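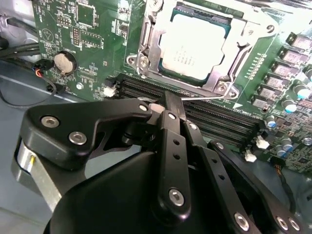 How hard should a gripper push on a CPU socket lever?
Only as hard as your own finger would, and sideways first so the lever clears its hook before it lifts. Set the force limit low and work up.

Posted Thursday in Robots & Automation > Home and shop builds

Full question: Doing a PC teardown cell at our shared workshop (Tovton). Arm is a used UR, scripts run through Groma. Goal is old desktops in, sorted parts out. RAM and drives are fine now. Stuck on the socket lever. Fingers come in from the memory slot side, get to the end of the lever, then either slip off or the arm protective-stops. Have tried 3 approach angles. Poses are taught by hand with the case on its side on the bench. Force limit currently 113 N which I know is prob too much. Anyone got this going reliably??
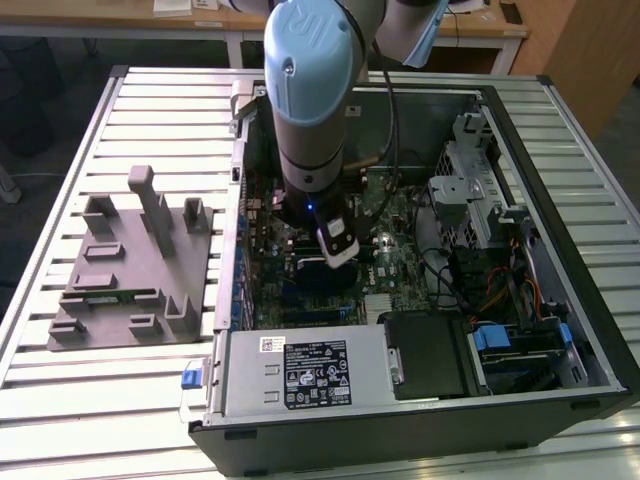
Arm over the open tower, fixture plate at left

2 answers

Answer 1 (accepted)
Had the same grief with ours. A few things.

Is the case clamped? If it's just sitting on the slats it will creep every time you push on it, and then your taught pose is off. Couple of mm is all it takes on a lever that thin. Bolt a stop to the aluminium on two sides and butt the case up to it.

Then split the move. Touch down slow, back off a hair, push out away from the socket, THEN lift in an arc. A straight lift just drags the finger off the end. The arc centre is the lever's hinge, not the tip, I had that wrong for weeks.

Force way down. And re-zero the force reading right before contact, with the wrist already in the working pose. Cable drag off the gripper lead throws it out more than you'd think.

Also glue a bit of thin rubber on the finger tip. We used a strip off a Rikex mat, cheap, lasts ages. Ours did 240 levers before I had to redo it.

Comment from asker: not clamped, no. Feeling silly. Will try the stops tonite

Answer 2
Why not just do the levers by hand? Takes two seconds. We did 600 boards at Beaulieu like that in March and the arm only did screws. Dont know about the force thing sorry, ours was a differnt controller.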